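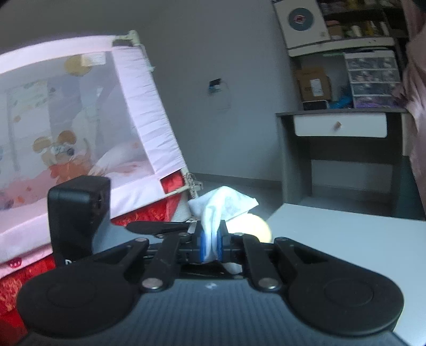 Crumpled tissue, as mentioned under item 2

From: Gavin Purves
To: compost-list
Date: 10th August
Subject: Re: Paper in the heap, how much is too much?

Hi all,

Replying to the Kelletti question from last month, which I meant to get to sooner. The original is quoted here so new subscribers can follow.

> I have been putting kitchen paper and tissues in my heap
> since spring. It is a slatted bin, four feet on a side, in
> part shade. By July there were gray mats in the middle that
> would not break up, and the whole thing smelled sour when I
> opened it. Is paper a bad idea, or am I adding too much?
> I also have a stack of old seed catalogs I would like to
> get rid of. Can those go in?
> – B. Kelletti

1. Paper is fine. The mats come from adding it flat and in one go. Flat sheets stick together when they get damp and air stops moving through. Tear it or scrunch it, and spread it over the whole surface.

2. Tissues break down fast, faster than cardboard in my bin. Crumple them loosely. I leave out any that have had cleaning spray or furniture polish on them, and I leave out wet wipes, which mostly have plastic in them. I was still pulling wipes out of finished compost two years after a houseguest put some in.

3. Seed catalogs: plain newsprint pages yes, shiny covers no. The inks are probably all right these days, but the coated paper sits there for a very long time. I recycle mine.

4. For the sour smell, turn the heap and mix in something coarse. I use chipped hedge trimmings. Straw works, so do dry stalks chopped short. Leave the lid propped open for a few days if there is no rain coming.

On amounts, I go by volume and not weight. My rule is one bucket of paper and dry leaves to one bucket of kitchen scraps, a bit more paper when it is mostly melon and tomato. Pîrvu posted a different ratio here a while back and gets good results with it, but that bin is in full sun and gets up to 70 gallons of grass clippings over a season – not the same thing at all.

I would not bother with an activator. I tried the Felter powder one year on half the heap and could not tell the halves apart by fall.

If the mats are already dry and hard, soak them in a bucket overnight and pull them apart by hand. They can go straight back in.

Does anyone still have the 15 inch compost thermometer that was offered in the spring? I will pay postage.

Gavin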